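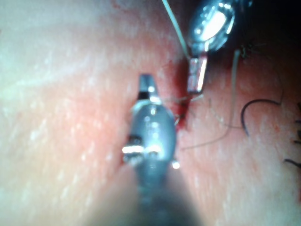 **markano35:** Anyone else give up on self-taught sewing? I've had a go at hemming curtains since August and my stitches wander all over. You'd want a red line that narrow to follow, with a metal tip on either side keeping things steady!

**weerakoon_knits:** Chalk the line and slow down. Honest answer, 11 pins per curtain.

**planmont:** Disagree, pins pucker everything. Tack it first.

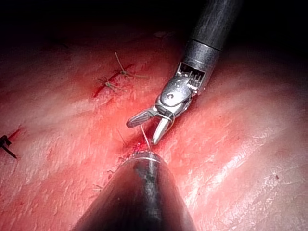 **markano35:** Tacking it is, then. My trouble is the thread, it snags on whatever's near, just like that pale one looped round the base of the jaws.

**weerakoon_knits:** Shorter lengths. I still say pins.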